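Four mornings of croissants in Sornescombe

I've been home from Sornescombe since July and I'm still thinking about breakfast. We went for the coast path (all 31 miles of it, sore heels and everything), but what I keep telling people about is the bakeries. For a town of 4,000 people it has a ridiculous number of good ones, and I made it my business to try as many as I could before we caught the ferry back.

First up was Clemitz, down by the harbor. Get there early! They open at 6:30 and by 8:00 the plain croissants are gone and you're left choosing between a cheese twist and a very nice but very heavy rye. I missed out on the first morning and sulked all the way up the hill. The second morning I was fifth in line and got two, still warm in the bag, and ate both on the sea wall before I'd even found coffee. 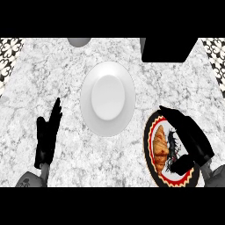 Then there's Botha, which is a café more than a bakery, tucked behind the post office. Their croissants are bigger and breadier, and I know some people will turn up their noses at that, but with salted butter and the plum jam they make in the back I thought they were wonderful. The coffee is strong and comes in a mug you need both hands for. I wrote most of my postcards there.

My favorite, though, was in Wanumholm, the next village along. It's a 10-minute bus ride or a lovely walk if the tide is out - take the bus if it isn't, the upper path is all nettles. The bakery has no sign, just a green door and a smell. They fold the dough over two days and you can tell, it shatters everywhere and then goes soft and almost custardy in the middle. I had crumbs in my scarf for a week.
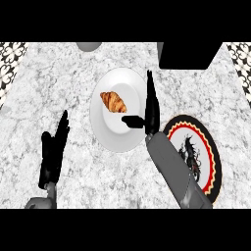
A croissant on a white plate, my idea of a proper breakfast.

Since getting back I've tried making my own twice. Batch one leaked butter all over the oven and set off the smoke alarm. Batch two was much better! I chilled the dough overnight between folds and used bread flour, and I got real layers, even if the shapes were a bit wonky. Next time I'm going to let them rise longer before baking, I think I rushed that part.

If you have a recipe you swear by, please leave it in the comments. I've got four pounds of butter in the freezer and a free weekend coming up.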